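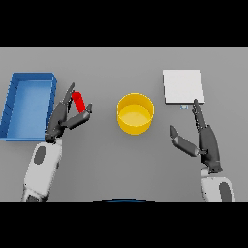

Die Tischauflage Arkent 80 ist eine einseitig beschichtete Arbeitsmatte für Werkbänke, Packtische und Montageplätze. Sie wird lose aufgelegt und liegt durch ihr Eigengewicht plan auf. Standardfarbe ist Mittelgrau, matt. Auf einer gleichmäßig grauen Fläche setzt sich ein blauer, oben offener Kasten deutlich ab, ebenso Kleinteile in Blank, Schwarz oder Weiß. Für Arbeitsplätze mit überwiegend grauen Werkstücken empfehlen wir die Ausführung in Dunkelgrün.

Start Sortiment Tischauflagen Zubehör Downloads Kontakt

Aufbau
Die Deckschicht besteht aus porenfreiem Nitrilkautschuk, die Unterseite aus geschäumtem Material mit feiner Waffelprägung. Beide Lagen sind vollflächig verklebt. Die Kanten sind ab Werk geschnitten und nicht umgebördelt, ein Nachschneiden mit dem Cuttermesser ist daher an allen vier Seiten möglich. Schnittrichtung immer von der Deckschicht zur Unterseite.

Technische Daten
Breite der Rollenware: 100 cm
Zuschnitte: bis 400 cm Länge
Härte der Deckschicht: 80 Shore A
Temperaturbereich: kurzzeitig bis 80 °C
Oberfläche: matt, feinstrukturiert
Farben: Mittelgrau, Dunkelgrün

Die Auflage ist beständig gegen Schneidöl, Fett und handelsübliche Kaltreiniger. Gegen Aceton, Nitroverdünnung und konzentrierte Säuren ist sie nicht beständig. Lötarbeiten nur mit zusätzlicher Unterlage Roson ausführen. Die Matte ist nicht ableitfähig. Für ESD-Bereiche ist die Ausführung Pyo lieferbar, Erdungsset bitte separat bestellen.

Verlegung
Rollenware vor dem Zuschnitt mindestens einen Tag bei Raumtemperatur ausgerollt liegen lassen. Der Untergrund muss trocken und fettfrei sein. Bei Tischen mit Kantenprofil die Matte umlaufend zwei Millimeter kleiner zuschneiden. Doppelseitiges Klebeband nur an der Vorderkante verwenden.

Pflege
Feucht abwischen, bei stärkerer Verschmutzung Neutralreiniger. Keine Scheuermittel.

Bestellangaben
Artikel 510, Zuschnitt nach Maß. Länge und Breite in Zentimetern angeben, Toleranz ± 0,5 cm. Zuschnitte sind vom Umtausch ausgeschlossen. Lieferzeit für Dunkelgrün auf Anfrage.

© Distevlow Betriebseinrichtungen | Kontakt | Impressum | Nach oben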